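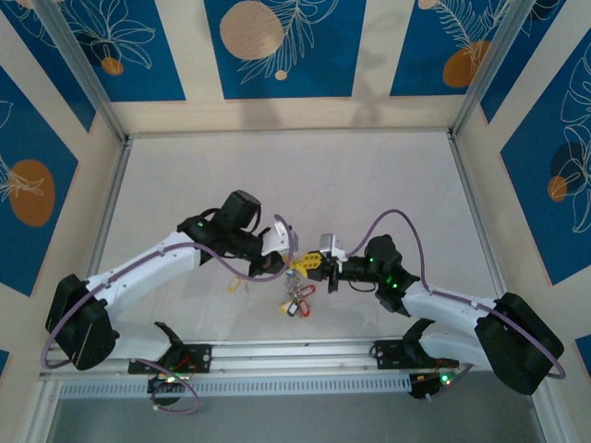
Projekttagebuch Beidarmige Manipulation, Standort Foltberg
Eintrag Juni, Versuchsreihe »Schlüsselbund«

Die Arbeiten an der Versuchsreihe wurden heute um 8:30 Uhr wieder aufgenommen. Gegenstand ist weiterhin das gemeinsame Greifen und Übergeben eines Schlüsselrings mit farbigen Kunststoffanhängern durch zwei Arme. Die Aufgabe gilt innerhalb des Vorhabens Vasier als die schwierigste der laufenden Phase, da sich die Anhänger frei am Ring bewegen und ihre Lage zwischen zwei Kamerabildern erheblich wechseln kann.

Verglichen werden zwei Verfahren. Verfahren A sagt für beide Arme eine gemeinsame Folge von Gelenkstellungen voraus und führt diese vollständig aus, bevor eine neue Vorhersage berechnet wird. Verfahren B bricht die Ausführung vorzeitig ab und plant auf Grundlage des jeweils letzten Kamerabildes neu. Beide Verfahren wurden mit demselben Datensatz von 38 Demonstrationen trainiert. Die Auswertung erfolgt über je 30 Durchläufe, wobei die Ausgangslage des Schlüsselbundes nach dem in Skondesville erarbeiteten Lageplan vorgegeben wird.

Die Durchläufe mit Verfahren A wurden am Vormittag abgeschlossen. In acht Fällen kam die Übergabe nicht zustande. Die Mehrzahl dieser Fälle betrifft denselben Abschnitt: Beide Greifer befinden sich bereits über der Tischmitte und stehen dicht beieinander, der Bund hängt zwischen ihnen, und der abgebende Greifer öffnet, ehe der aufnehmende sicher geschlossen hat. Ein Fehlgriff beim ersten Aufnehmen vom Tisch ist dagegen nur vereinzelt vermerkt. Das Protokollblatt sieht hierfür bislang keine getrennten Spalten vor; sie wurden von Hand ergänzt und sind in der Vorlage nachzutragen.

Am Nachmittag wurde mit Verfahren B begonnen. Die Reihe ist noch nicht vollständig, eine Erfolgsquote wird daher an dieser Stelle nicht angegeben. Festzuhalten ist, dass die Arme vor der Übergabe merklich zögern. Die häufige Neuplanung führt offenbar dazu, dass beide Seiten kleine Korrekturen ausführen, die einander teilweise aufheben. Ob die längere Dauer durch eine höhere Zuverlässigkeit ausgeglichen wird, bleibt der Auswertung vorbehalten.

Zur Methode ist eine Einschränkung zu vermerken. Die Bewertung »Übergabe erfolgt« wurde bisher vergeben, sobald der abgebende Greifer geöffnet war und der Bund nicht auf die Tischfläche fiel. Hängt ein Anhänger dabei noch an der abgebenden Seite fest, ist das Kriterium formal erfüllt — die nachfolgende Ablage misslingt jedoch regelmäßig. Künftig wird verlangt, dass sich der abgebende Arm ohne Mitnahme eines Anhängers zurückzieht. Die Aufzeichnungen zu Verfahren A sind nach dem geänderten Kriterium erneut zu sichten; die bisherigen Angaben gelten bis dahin als vorläufig.

Die Anfrage der Gruppe Eklund, ob die Gelenkdaten beider Arme mit gemeinsamem Zeitstempel bereitgestellt werden können, wurde bejaht. Die Übermittlung erfolgt nach Abschluss der zweiten Reihe, zusammen mit den Bildfolgen der festen Kamera.

Offen für den nächsten Versuchstag:
Verbleibende Durchläufe mit Verfahren B.
Zweite Sichtung der Übergaben aus Verfahren A.
Neue Fassung des Protokollblattes, getrennt nach Aufnahme, Übergabe und Ablage.
Abstimmung mit Skondesville über die Lagen nahe am Rand der Tischfläche, die im Lageplan uneinheitlich bezeichnet sind.

Ende der Arbeiten 17:15 Uhr. Datensicherung angestoßen.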